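Mon 3 July

The woman who runs the Drernance juggling club learned with rolled-up socks, and she still thinks they're the best way in. "They don't roll under the couch!" she told me, laughing, when I caught up with her after a packed evening session.

She was 16 then, stuck indoors for most of a rainy July, and had a library book with two pages missing. The cascade took her 9 days. "I remember the exact spot on the rug where it clicked. I ran downstairs to show my brother and dropped everything, of course."

What I love about talking to her is how quickly she gets to the practical stuff. Start with one ball, she says, and throw it to eye level until your hands get bored. Then add a second, and wait — really wait — until the first one peaks before you let the next one go.
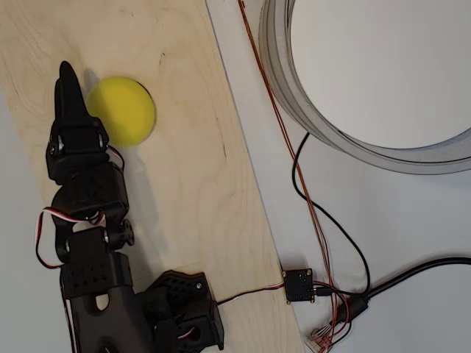

"Everybody rushes the second throw," she said. "They pass it across low, hand to hand, like they're hiding it. I did that for years with clubs!" Her fix is to count out loud, and she has whole rows of grown adults doing it in the old Jastow gym, which makes for a wonderfully noisy room.

The club's summer show, Tu, drew 3000 people to the park last year, and she's already deep in plans for the next one. There'll be a passing routine for the teenagers and a slow, quiet piece set to cello that she has been working on all spring.

I asked whether she still practices the basics herself. "Every morning, before coffee. Three balls, nothing fancy." Then she dug around in her bag, handed me a pair of socks, and told me to get throwing.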